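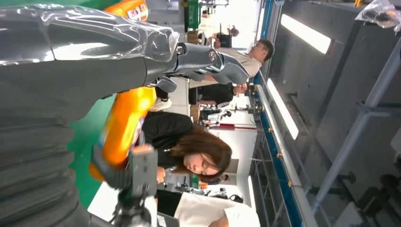 Pondside Bench Arm Kit: data card

Pondside is a bench arm kit from Pikow, and this card covers the sample recordings that ship with it. We've been running two of the kits for a while now and we like them a lot, so we wanted the data to be easy to pick up and use!

What you get
474 recordings of pick, place and hand-over tasks at shared workbenches
4 camera views per recording, one of them at the wrist
Joint positions and gripper opening, time-stamped
Roughly 3,000 short task notes, typed in by the operators

Getting started
Unpack the archive next to the Zurkinance viewer and open any folder. The viewer lines up the video and the joint data by itself (it's quick, even on an older laptop). If you'd like plain files, the Patrício export script writes one table per recording.

Good to know
Wrist video is stored just as the camera delivers it, so a room can come out turned on its side. Set "rotate" in the viewer if that bothers you. Our training runs left it alone.
People work near the arms in many recordings. Faces are not blurred, so please keep the files inside your own group.
Lighting changes a lot between rooms, and we love that part. Grippers trained on it cope far better with glare.

Known problems
A few February recordings have a short gap in the gripper channel. They are listed in gaps.txt, and a fix is coming in the next release.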